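The Cat Who Would Not Be Weighed

My cat Kokkinos is 18 years old, and for most of those years I took him to the vet the way other people go to the dentist — late, and with excuses. Then in February he stopped finishing his breakfast, and I called the Fallent clinic so fast I forgot to say hello.

Seren Gittins has been seeing older cats there for 28 years, and she didn't even open the carrier at first. She sat on the floor next to it and asked me questions. Was he drinking more? Still jumping on the bed? (Yes, and sort of, with a run-up.) By the time he strolled out on his own, she had half her answer.

It was his kidneys, early stage, plus a sore tooth. The blood work and dental came to $1,055, and I won't pretend I didn't gulp! 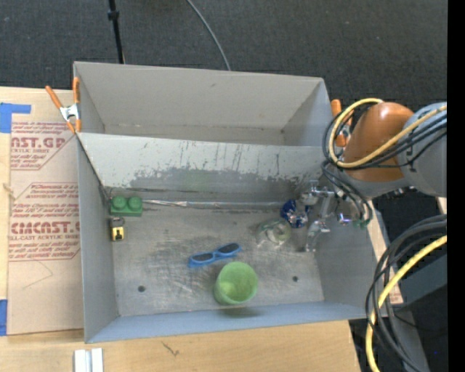 The new routine at home took some getting used to. Kokkinos gets a softer food and 2 checkups a year, and Seren wants him drinking as much as he can stand, so there are now water bowls all over my house. He ignores every one of them. What he wants is whatever I'm drinking, and a plain plastic cup like the green one standing by those blue toy sunglasses would have his whole face in it before I sat down. I've stopped fighting him over it — he drinks, I pour myself another, and his last results were steady.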